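Handoff slip is a fault in two-gripper work in which an object shifts or drops while passing from one gripper to the other. The term came into use at Stillside, where Mutua Kariuki logged 9 slips in 100 transfers in July. 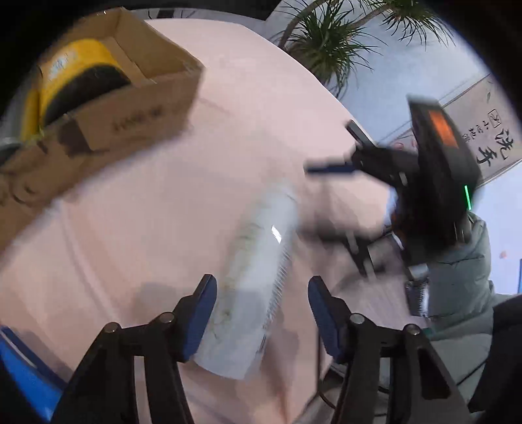
Slips are most common with smooth, rounded items. The receiving pads may touch before the giving pads have let go, and the object turns between them. A cylindrical container lying diagonally between open jaws has the same problem at pickup, as the pads meet its curved side at an angle. Closing harder can push it out.

Dropped bottles may leak onto cables or roll toward the operator. Stillside rules call for both grippers to stop before anyone reaches in.
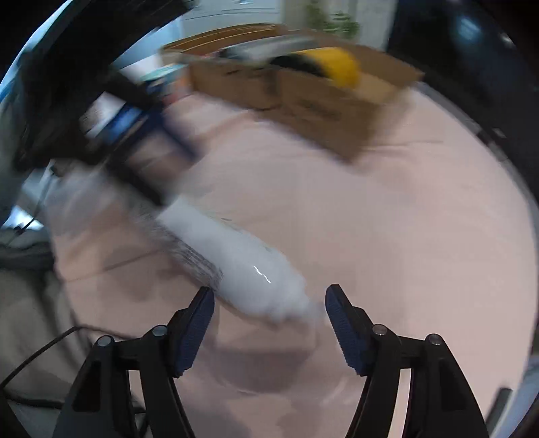
Si-woo Ahn later proposed a short pause between contact and release. The pause lowers the slip rate but slows each transfer. Worn pads are replaced after 4000 cycles.

Contact Stillside | © Stillside | Back to top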